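Kotgate Community Workshop
Progress report to the Jonelen Fund
Reporting period: October to March
Submitted 14 Apr 2025

Summary

The grant was for fitting out the back room at Kotgate as a shared sorting and packing space for donated kitchenware. The room is in use. Two items are behind schedule, the shelving and the second sink, and both are covered under Delays. Spending is within the approved budget and we are not asking for any change to the total.

Work completed

The old carpet came up in the first fortnight and the floor was patched and sealed. Ramanauskas Electrical replaced the lights and added power points along two walls. The quote allowed for one wall only, and the extra was met from the contingency line. Painting was done in-house over two weekends.

Sorting began before the room was fully fitted out. Over the period we handled 1,039 pieces of donated crockery, mostly mugs, cups, side plates and bowls. Of these, 196 were chipped or cracked and went to the tile recycler. The rest were packed into household sets. We have sent out 148 sets so far, most of them through the two housing services named in our application.

A set is now four of each item instead of six. The housing services asked for this after the first deliveries, when they found that six was too many for most of their units and the boxes were awkward to carry upstairs.

Delays

The shelving ordered from Birix arrived in the wrong depth and was sent back. The replacement is due in May. Packed boxes are being kept in the hallway cupboard until then, and it is close to full.

The second sink is waiting on a plumbing inspection. Washing is still done in the main kitchen on the days it is free, and this limits how much we can get through in a week.

Table layout

The sorting layout was changed in February. Pieces used to be grouped by eye and small items often ended up in the wrong set. The long worktable is now covered in brown paper and marked off with dark blue tape, three columns of large, roughly square panels, with plenty of space around something as small as the pink cup near the middle. A white desk runs parallel to it on the left. The paper creases with use but is cheap to replace, and the tape has to be laid again each time.
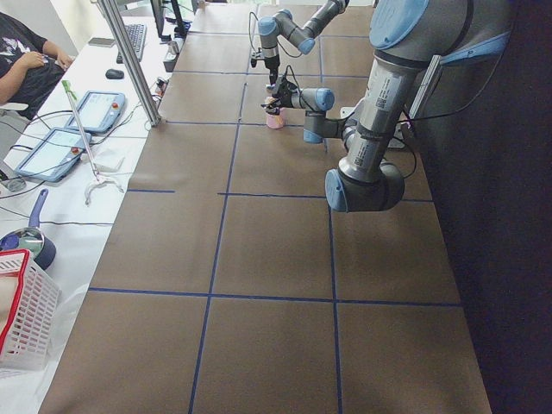 Next period

Install the shelving and clear the hallway cupboard. Complete the sink once the inspection is done. Hold 7 open sorting sessions, with at least two in the evening. Buy a second roll of paper and more tape from the consumables line.

A full statement of spending is attached separately.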